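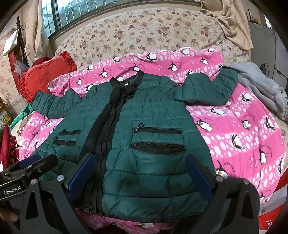 N.º 990 – p. 9

A consultora de arrumação da Vistidham recebe-me com uma tese pronta: um casaco acolchoado dobra-se em menos de um minuto e ocupa metade do espaço. Já ouvi promessas parecidas de quem vende caixas, e digo-lho.

«As caixas são outra conversa», responde. «Primeiro estende-se o casaco, frente para cima, mangas abertas. Quem começa com ele ao colo já perdeu.»

O verde-azulado, estendido sobre a manta cor-de-rosa dos pinguins, tem quatro bolsos com fecho e uma carcela preta que insiste em torcer. Pergunto se o método conta com isso. «Conta. Alisa-se a carcela com a mão, de cima para baixo, e fecham-se os bolsos.» E se voltar a enrolar? Encolhe os ombros. «Alisa-se outra vez.»

O curso, dado em Cáceres desde janeiro, custa 90 euros – perdão, corrige-me ela, 99 com o manual. Parece-me muito para aprender a cruzar mangas. «Não são só mangas. É decidir o que fica no armário.»

Diz que já passaram 2478 peças pelas aulas. Peço para ver o registo e fico a saber que está «por organizar». Quanto ao enchimento, admite que não gosta de ficar comprimido uma estação inteira. «No verão, eu penduro os meus.»

Pergunto então para que serve a dobra. «Para as malas», diz, e vai buscar o manual.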